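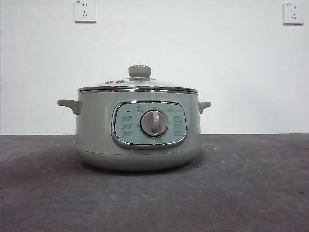
Cadi reckons we should buy the second gripper before we spend a penny on anything else, and leave the arm upgrade until August. I came in on Sunday ready to argue and ended up agreeing with her!

Where the money stands: 2000 for the whole cooking-task bench. Flovau quoted 731 for the gripper with the soft fingertips, delivery included. Strickland are cheaper but only do hard pads, and I want something kinder for a glass lid and a smooth round knob. The dial on the green pot is the other test — it has a raised bar across the middle, so a two-finger pinch and a wrist turn ought to do it. Really looking forward to trying that one.

Wrist camera: put aside 300. Prasert thinks Trenda will lend us one for a month, in which case the 300 goes on spare fingertips and a proper force sensor cable.

Still to price:
mounting plate for the arm (ask Lakshmi, she has the drawing)
2 more pots, different handles if possible
cut-off switch for the bench sockets

Side handles need a lift from both sides, and that means the second arm. More than we can pay for this year. Lid and dial first, then — plenty to get on with.

Order form to Balakrishnan by four, and chase Flovau about the lead time.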